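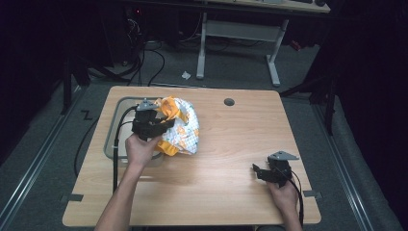

Collecting Demonstrations with Hand-Held Grippers
Handout 2 for the laboratory course in robot learning

Before the lab on Wednesday, please read this handout to the end. The reading by Ndlovu is not necessary for the first session, but it will help you with the report.

1. What we want to obtain

In the previous lecture we discussed how a policy can be learned from examples. The policy receives camera pictures and the state of the grippers, and it must give the next motion. For this it needs many examples in which a person performs the same task with success. We call one such example an episode.

In our course the person does not steer a robot arm from a distance. He or she holds one gripper in each hand and does the task directly on the table. The motion of the grippers is recorded, and later it is transferred to the two arms of the Zellberg station. This method is faster than teleoperation, and a student can learn it in one afternoon. It has also a weak point: a human wrist can reach positions which the arm cannot reach. Such episodes look very good in the video, but they are useless for training. We will come back to this in section 4.

2. The task

The task of this term is handling of cloth. A piece of printed fabric lies on the table together with a clear tray. The operator takes the cloth with one gripper, spreads it with the help of the other one, folds it one time and puts it into the tray. The episode ends when both grippers are open and away from the cloth.

Cloth was chosen because its shape is different in every episode. With a rigid block, you can write down the start position as three numbers. With a crumpled cloth this is not possible, and therefore the variety must come from the way in which you prepare the table. Drop the cloth from the height of your elbow and do not arrange it afterwards. If it falls on the floor, drop it again.

3. Before you record

Check the grippers first. Each finger has a flat pad on its inner side, and the two pads should face each other when the gripper is open. Close the gripper slowly without any object and look whether the pads meet over their full surface. If only the tips are touching, the pad is mounted with a wrong angle and you must inform the assistant. Do not turn the screws by yourself, because the calibration is then lost for all groups. 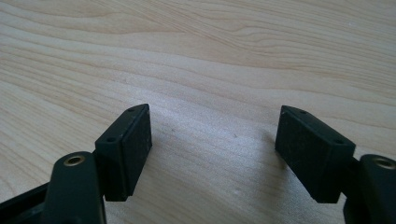 Figure 2. Gripper open above the table, seen from its own camera.

In the wrist view, both pads should be visible, together with the table between them. If you see only one pad, the camera has moved and the calibration must be repeated. Dust on the pads is normal. Wipe them with a dry tissue at the start of the session, but never use alcohol, it makes the surface hard after some weeks.

Then check the cables. They should hang down from the wrist without tension, and they should not lie between your arm and the table edge. Move both hands to the farthest corners of the table one time before the recording is started. If you feel that a cable is pulling, give it more length.

At last, start the program Neltedano on the recording computer and wait until all camera views are shown. The clock offset must be below 30 milliseconds. When it is higher, restart the program. It does not become better by waiting.

4. During the recording

Keep both grippers inside the view of the head camera at the beginning and at the end of each episode. In the middle it is allowed that one of them is covered by the cloth for a short time.

Move at a calm and even speed. Many beginners are very fast in the easy parts and stop completely when they must think. The policy learns also these stops, and then the robot waits at the same place without any reason. If you do not know what to do next, abandon the episode and begin a new one. An abandoned episode costs less than a bad one.

Do not touch the cloth with your fingers while the recording is on, even if the correction is very small. The robot has no fingers of this kind, and the cloth would seem to move alone.

Please hold your wrists in such a way that the gripper does not point back to your own body. The arms at the station cannot follow this. A practical rule: when your elbow must go higher than your shoulder, the position is probably outside of the working space.

A failed grasp is a different matter. If the cloth slips out and you take it again in a natural way, keep the episode and give it the label "recovery". Last year the groups deleted all of these, and the trained policy could not continue after its first mistake.

5. After the recording

Watch every episode once at double speed. Give it one of the labels "good", "recovery" or "reject". For "reject" write also a short reason, for example "wrist outside limits" or "cable pulled". The word "bad" is not a reason.

The shared Clostell set contains at present 3,201 episodes from earlier courses. Your episodes are added to it only after the label file was checked, so please do not copy anything into the shared folder directly. The naming of the files is explained on the last page of Handout 1.

6. Questions for the report

Answer in complete sentences. One page is sufficient.

Compare your first and your last episodes. In which part of the task did your motion change the most, and would you remove the early episodes from the training set?

Choose one rejected episode and explain if the problem could be found automatically, only from the recorded gripper positions.

The table, the tray and the light are the same in all our episodes. What do you expect when the trained policy is used on a table with a different color? Propose a change in the collection procedure and estimate how much additional work it would be for one group.

The report is to be handed in before the next lab, together with the label file.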